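Desk lamps: inspection, cable routing and re-lamping
Sarnby Workspace Newsletter, Facilities and Equipment, May 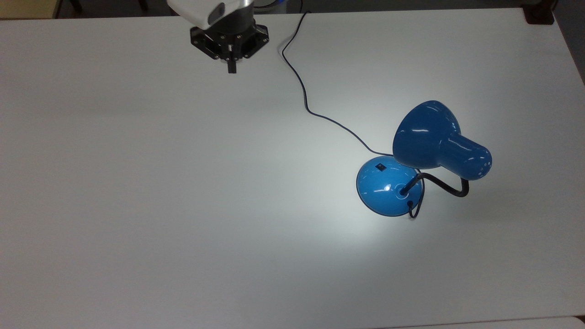

What the check covers

The annual check of task lighting at Sarnby and Panden runs through May. It applies to every mains-powered lamp used on a desk, bench or reading table, including lamps brought in from home. Ceiling fittings and battery lamps are outside it. The register currently lists 2,418 portable items across both sites, of which 139 are desk lamps. The lamp with a blue base, blue shade and black gooseneck is the pattern most readers will know from the second-floor reading tables.

Lamps are checked where they stand. Please leave them on the desk with the base accessible and the full length of the cord in view. Lamps in cupboards should be taken out and put on the nearest clear surface by 9.30 am on the day your area is listed. Lists are pinned beside the kitchen door on each floor.

Cord

Look along the cord from the plug to the point where it enters the base. Reject the lamp if the outer sheath is split, crushed, taped or pulled back so that the inner cores can be seen. A permanent kink counts as damage. A loose bend does not.

Slack should lie flat on the desk in open curves. Do not wind it tightly round the base or the neck, and do not bundle it under a cable tie while the lamp is in use. Where a cord has to cross a desk, run it along the back edge and bring it forward behind the lamp. Cords crossing the working area were the most common remark on last year's sheets, ahead of missing labels.

The cord grip at the base is tested by hand with the lamp unplugged. Hold the base, pull the cord gently and then turn it a little each way. The sheath should not move in or out. A grip that slips is a failure even if the lamp lights normally.

Switch

Rocker switches set into the base should move cleanly between two positions and stay there. Press each end in turn with the lamp unplugged. A rocker that rests in the middle, feels gritty or has sunk below the surrounding plastic should be reported. Do not spray cleaner on or near it. Dust in the gap can be lifted with a dry, soft brush.

Several users have asked whether the base switch is enough at the end of the day. It is enough for normal use. Unplug the lamp before cleaning it, moving it to another desk or changing the bulb.

Gooseneck

A flexible neck wears at its two ends first, where it enters the collar on the base and where it meets the shade. Check both. The collar should be tight, with no rotation of the neck inside it. If the neck turns freely, the cores inside may already be twisted, and the lamp is to be taken out of use.

The neck should hold the shade in any reasonable position for two minutes without sagging. Avoid tight loops. When adjusting, support the shade with one hand and bend the middle of the neck with the other. Pushing on the shade alone puts all the load on the upper joint.

Necks that have started to droop cannot be tightened. Spare necks for the Ortner pattern are no longer stocked, and a drooping Ortner lamp is now replaced complete. Hurno lamps can still be repaired, and the workshop at Panden holds parts.

Base and stability

Stand the lamp on a level surface and extend the shade as far forward as it will go. The base must stay flat. If it lifts, check that the pad underneath is in place and that the weight inside has not come adrift. A rattle when the lamp is tilted usually points to the weight.

Domed bases mark easily. Wipe with a slightly damp cloth and dry straight away. Abrasive pads take the shine off gloss plastic and the result is permanent. Adhesive labels go on the underside only. Labels found on the upper surface will be removed and reissued.

Shade and bulb

Allow the lamp to cool for fifteen minutes before touching the shade or bulb. Check the inside of the shade for browning, blistering or cracks near the holder. Any of these suggests that the wrong bulb has been fitted at some point.

The maximum wattage is printed on the holder or on the rating label and must not be exceeded. If it cannot be read, do not fit a bulb at all; hand the lamp in. The stores at both sites carry LED replacements in the two common cap sizes. Take the old bulb with you so the cap can be matched at the counter. Used bulbs go in the marked tub, not in the glass bin.

Position on the desk

Place the lamp on the side opposite the writing hand and keep the lower rim of the shade below eye level when seated. On white desktops, reflected glare is a frequent complaint. Lowering the shade and angling it away from the user normally deals with it. A lamp placed directly behind a screen will light the wall and very little else.

Keep the shade clear of paper trays, curtains and partitions. Leave the space around the base free so that the switch can be reached without moving anything.

Results and labels

A lamp that passes receives a green label with the month of the next check. A lamp that fails receives a red label and is removed the same day. A loan lamp can be drawn from stores against the red label number. There are 4 loan lamps at each site, issued in order of request and due back when the repair or replacement arrives.

Privately owned lamps that fail are not repaired by us. They are set aside for collection until the end of the following month and must not be plugged in again on the premises.

Corrections to the register

If a lamp has moved since last year, write the new room number on the card next to the list for your floor. Lamps with no register number should be entered on the same card with the colour, the type of neck and the position of the switch. New numbers are issued with the label. Cards are collected at 4 pm on the last working day of the month.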